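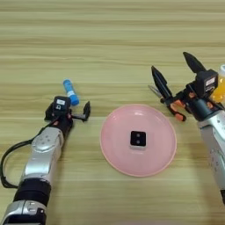
Khanyisile Nkosi asked after the last report whether a plate is the right collecting point for small items, or whether a lidded box would do better. The box was tested in May at the Utum site. Items went in and stayed in, but users opened the lid to check the contents before starting work, and the lid then took up table space. The plate has been kept for this period.

## Work table layout, Itasmont, progress to end of June

The grant from Trerura covers 44 work tables. The rule under test has not changed:

- the plate stays near the middle of the table
- glue sticks and small square parts go on the plate
- drinks bottles stand upright on the bare table
- hand tools stay off the plate

The first stage places only the square part. The glue stick is still on the wood at this point and is moved in the second stage.
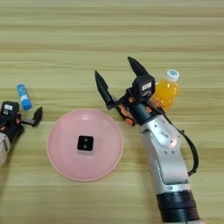

One comment from the Özkan site was that drinks should be kept off work tables entirely, whatever the layout. We have noted this. The present rule permits a capped bottle standing upright, and no change is proposed before the next review. A bottle with its cap off is recorded as a fault.

We logged 632 table checks in the period. Most faults were glue sticks left beside the plate. Sticks placed across the upper part of the plate leave enough room for the square part below, and this is now the standard position.
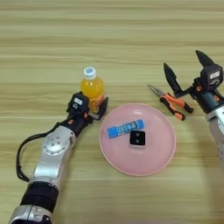 Placement order matters less than expected. Starting with the glue stick gave the same final layout as starting with the square part, and the written instructions no longer specify an order.

Hand tools remain open. Pliers are too long for the plate and are currently left on the table to the right of it.
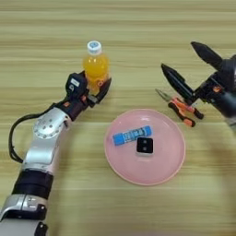

A marked position for tools will be tried next on the Itasmont tables only. The cost of marking is 224, to be taken from the 2,000 held for materials. No additional funds are requested.

Outstanding:

- revised instruction sheet to Utum
- decision on bottles, pending review
- replacement of chipped plates at Özkan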